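Newsletter > Household > Cleaning Cupboard

Do you need four colors of cloth?

Every few months somebody forwards me a chart. Blue for glass, yellow for dusting, green for the kitchen, and one more shade for the bathroom that changes with whoever drew the thing. The latest came from Lutz Oltmanns, who swears by it, and who also irons his pillowcases, so I read it with one eyebrow up.

My complaint is simple. The color tells you what you decided about a cloth on the day you bought it. It tells you very little about the cloth. What matters on a counter or a window is the weave, and the packs I've bought under the Kerr name mix weaves within one color as if it made no difference. A flat, tight cloth slides over glass. A looped one grabs crumbs and then hangs on to them until you shake it out over the sink.

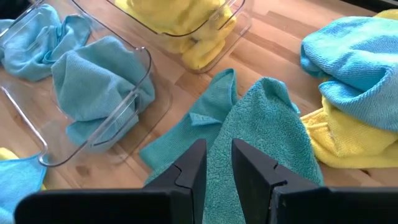 I tried the chart anyway, for most of October. By the second week the yellow ones were doing whatever was nearest, and I was standing in the hallway at 7 a.m. trying to remember if green meant stove or floor. Mhairi Hepburn, who edits this page and is kinder than I am, thinks I should have taped the chart inside a cupboard door. Maybe so. I have enough things taped inside cupboard doors.

Then there's the sorting. The advice is to tip the whole lot out on a table and pair them up by color before they go back in the cupboard. Fine, except that microfiber clings to itself, and a light blue cloth will happily ride along under a yellow one until you pick it up and find you have two.

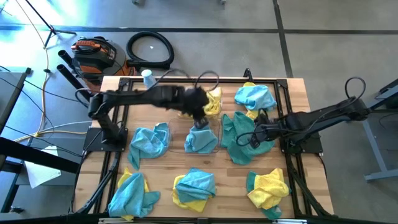
Blue, yellow and green cloths in piles on a wooden tabletop.

I'll give the color people one point. Keeping the bathroom cloths away from the kitchen ones is sensible, and if color is what makes you do it, go ahead. A laundry marker does the same job. I put a B in the corner of mine and have had no trouble telling them apart, even in the bad light over our washer.

What I won't give them is the folding. Thirds, then thirds again, then stood on end in a bin like file cards. I did 14 that way and had them all in a heap again by the weekend. A cloth gets used crumpled up in your hand. It can wait in the cupboard crumpled too.
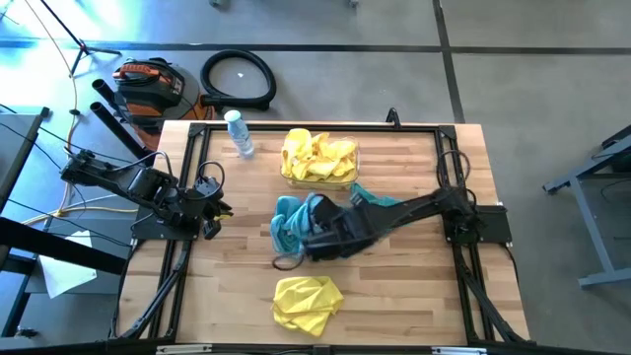
Teal and yellow, mostly crumpled.

And please skip the fabric softener, whatever color you settle on. It coats the fibers and you end up pushing water around the counter. Wash them with each other, keep them out of the load with the bath towels (the lint gets into everything), and dry them on low or over a rack.

Lutz has asked for a right of reply and will get one next issue. He has been warned that charts don't reproduce well in this format.

588 shares | 13 comments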